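Minutes of the working meeting on teaching by hand, Plokwood workshop, December. Start 14:00.

**Present:** Vesna Trajkovski (chair), Luminița Ghiță, Ezequiel Echevarría, Hanna Vasylenko (minutes)

**Apologies:** Montserrat Zepeda. She sent her comments in writing and they are included under point 3.

## 1. Minutes of the previous meeting

Accepted with one correction: the spare gripper pads were ordered by Luminița and not by Ezequiel. The pads have come and are in the grey drawer.

## 2. State of the recordings

Ezequiel reported on the Furalero task (taking a part from the tray, turning it and putting it in the holder). The plan is for 100 demonstrations. At the moment we have 59, of which 44 were made by remote control with the leader arm and the rest by guiding the arm by hand.

Vesna asked why the hand-guided part goes slower. Ezequiel answered that the person must stand near to the arm and has to stop often to change the grip. With the leader arm one can sit, but the feeling for contact is missing, and new operators push too hard at the holder. Luminița does not agree fully. In her opinion a new operator learns hand guiding in one morning, and the leader arm needs several days.

It was discussed whether both kinds may be put together in one training set. No decision. Hanna will make two separate trainings first and one mixed, and we compare.

## 3. Wrist camera

The longest point of the meeting. Hanna put wrist camera pictures on the screen. In the first one nearly everything is black, with a blurred blue-grey strip on the right side and a small white highlight near it.

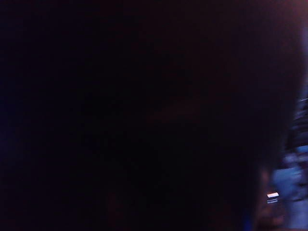

### 3.1 What to do with such recordings

Hanna's question was whether a demonstration should be thrown away when the wrist view is blocked for a part of it. The overview camera and the joint positions are saved separately, so the demonstration is not without value.

Montserrat wrote that she would keep them. Her argument is that the arm will also meet a blocked view later when it works alone, and it should have seen this before. Vesna is more careful — if the wrist view is dark exactly at the moment of gripping, the model learns to grip without looking.

Ezequiel proposed to mark them in the list with a letter B (blocked) and to decide after the first training. Agreed.

The next picture was discussed together with the question of light. There is a blue streak on the upper right and a pale wedge under it, and the remaining part gives very little to learn from. 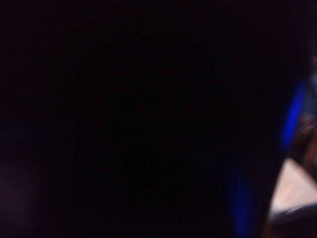

*Fig. 2: Wrist view, blocked. Blue streak at upper right, pale area at lower right.*

Luminița asked if the exposure can be fixed to one value. Hanna said yes, in the Tenasness recorder it is one setting, but then it must stay the same for all operators and all sessions. She will try with 6 short recordings before anything is changed for everybody.

### 3.2 Strong light

Vesna noted that a lamp or window directly in the view is a different problem from a blocked view, and the two should not get the same mark. For a bright spot the letter L was agreed. A recording can carry both letters.
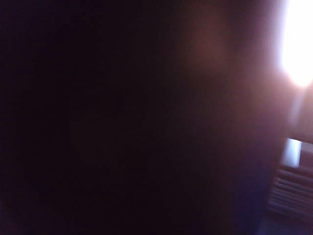 *Fig. 3: Wrist view with a very bright light in the upper right corner; marks B and L.*

In this view the white patch and the slats on the right can still be recognised. Luminița thinks that such fixed things help the operator to judge the direction when driving from the other room. Ezequiel uses only the overview camera for this and looks at the wrist view in the last centimetres.

## 4. Instructions for operators

The present text is too long and operators do not read it to the end. Luminița will shorten it to one page. To be included:

- look at the wrist view before pressing record
- start always from the rest position
- if the part falls, finish the recording and mark it as failed, do not delete
- write the letters B and L in the list on the same day

## 5. Visit from Lumbantobing

They would like to try the leader arm themselves. Vesna will answer them and propose a morning. Ezequiel prepares an easy task — without the turning of the part.

## 6. Tasks

| Who | What |
|---|---|
| Hanna | two separate trainings and one mixed; exposure test |
| Ezequiel | add B and L to the list, also for old recordings; easy task for the visit |
| Luminița | one-page instructions |
| Vesna | answer to Lumbantobing |
| Montserrat | to be asked if she can check the marks of Ezequiel |

End 15:40. The next meeting will be when the first training is ready.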